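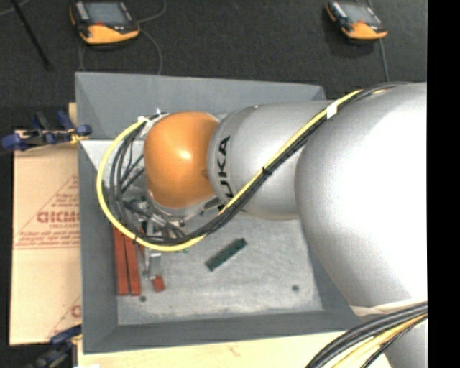 August, late. Day three of the bins.

Up at six with the noble intention of finishing the sorting before the heat got into the building, and at the bench by twenty past seven, so already a lie on the page. Coffee from the Vamusetti machine, which has now been descaled twice and still tastes like a garden hose. Drank it anyway. Drank another.

The task, for the benefit of whoever finds this notebook in a drawer: everything that came over from the old Plorness unit has to be gone through, sorted into bins, labeled and put on the new racking. There are 29 bins. They arrived stacked in no order I can detect, and whoever packed them had a philosophy I'd call "it fit." Yesterday's low point was a bin marked GASKETS with a kettle in it. No gaskets.

This morning it was the red pieces. I had been putting off the red pieces. They go in the gray bins with the sloping walls, the ones I argued against when we ordered them and have come around to, grudgingly, like a vegetable. Things slide down to the floor of the bin and stay there, where a hand can get at them, and nothing wedges itself upright in the corners the way it did in the old square crates. I lost a good deal of skin to those crates. I haven't told anyone I like the new ones. I complained in writing and I intend to stand by it.

The packing slip says 2,801 parts. I don't believe the packing slip. The packing slip also says "1 kettle, see gaskets," which at least clears that up.

Broke off at ten to look for the label tape. We have three kinds of white tape: the good one, the one that peels if you breathe near it, and the one that looks exactly like the good one until the following morning. Found the second and third. Labeled four bins with the third, so I know what I'll be doing first thing tomorrow.

Lunch on the loading dock step, cheese sandwich, a peach past its best. The thermometer by the door said 91 and I've no reason to think it was exaggerating. A truck from Vandenberghe pulled in, looked at me, looked at its paperwork and left again. I felt a certain kinship with the driver. I finished the peach.

Afternoon mostly cables, which is to say mostly bad language. My own private war this summer has been with cables. The yellow one you can live with, it's bright and it tells you where it is. The black ones travel in gangs. I tie them, I come back, there's a loop hanging where there was no loop, and I tie that too. At this point I own more cable ties than socks. I went through the spares box and threw out every one that had been snipped short and saved by somebody thrifty, and found on closer inspection of the handwriting on the bag that the somebody was me, last winter.

Put the bag back.

Then the racking. The Iltotar shelves are supposed to click. Two of them click. The others make a sort of sigh and then sit there looking level, and I've learned not to trust a shelf that looks level. Got the bottom row loaded with the heavy stuff, fittings and brackets, and the second row half done. The top row can wait until I find the stepladder. It was last seen holding the back door open, and the back door is now being held open by a bucket, so the trail has gone cold.

Swept at four. I like the sweeping more than I should. It's the only job in the place with an obvious end. One washer, one dead wasp, one pen that works, a good quantity of that gray grit that comes from nowhere and goes under everything. Kept the pen.

Went back over the morning's bins before I locked up and moved some things I'd put in the wrong place, then moved two of them back. I have developed opinions about what counts as a bracket. A month ago I had none, and I slept fine.

Home by six thirty. The dog had been into the recycling and arranged it across the kitchen floor, more or less by size, which is better than Plorness managed. Eggs for dinner. Meant to call about the car and watched half a program about canals. Still a smear of marker on my wrist that says BRAC, from leaning on a wet label, and it has survived two washes, so evidently it isn't the marker that's the problem with our labels.

Tomorrow: good tape (buy it, from a store, with my own money if I have to). Redo the four labels. Stepladder. Ask whose kettle that is, and if it's no one's, bring it up front and retire the Vamusetti.

Also more cable ties.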